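Course 6, Handout 2: Setting up and looking after the two-arm sorting cell
Canolport Technical Workshop, Automation Basics

Read this before your first turn at the cell. The Grarkmont cell has two arms on one table and a row of plastic bins that both arms have to reach. Most of the faults we see in class come from bins that have moved or cables that have been routed badly.

1. Before power-on

Set the bins side by side with no gap. The color order is green, red, green. Thin strands are hard on a gripper, so look at both fingertips and pull off anything caught between them. Wipe the fingers with a dry cloth. No solvent.

Open the gripper fully and jog it down beside the first bin. Stop while there is still clear table between the fingers. 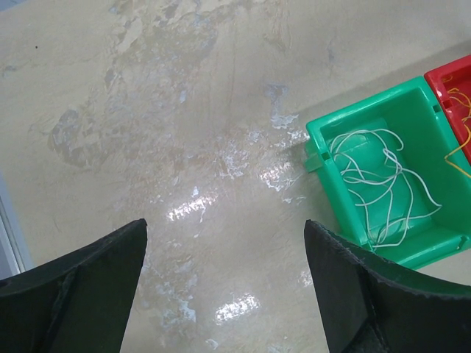 Save this pose as Valtia 2. Every other point in the program is measured from it, so if you save it carelessly you will be redoing the whole list. Glare on the tabletop can upset the wrist camera. If the bin edge is not found, turn down the overhead light before changing any camera settings.

2. Cables

Each arm needs enough slack to reach the far end of the row. Move the arm by hand through its full range with the power off and watch the loop. It must not catch on the elbow or hang in front of the fingers. Retie it if it does.

Run the test program at low speed, one arm at a time, then both. Keep a hand on the stop button.

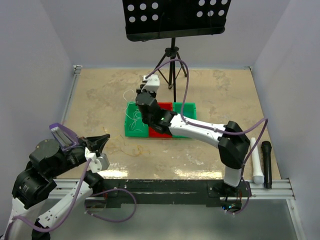
Figure 2. Both arms at the bin row, with the purple cables looped along them.

3. Routine care

Check the base bolts every 600 cycles. Write the counter reading in the Ninh log each time, even when nothing needed tightening. The last group left it at 3,054.

If an arm stops in the middle of a move, do not push it. Press stop, clear the strands from the bin rim, and bring the arm home from the menu. Then check Valtia 2 again.

For next time: bring your saved point list and a sketch of your cable routing.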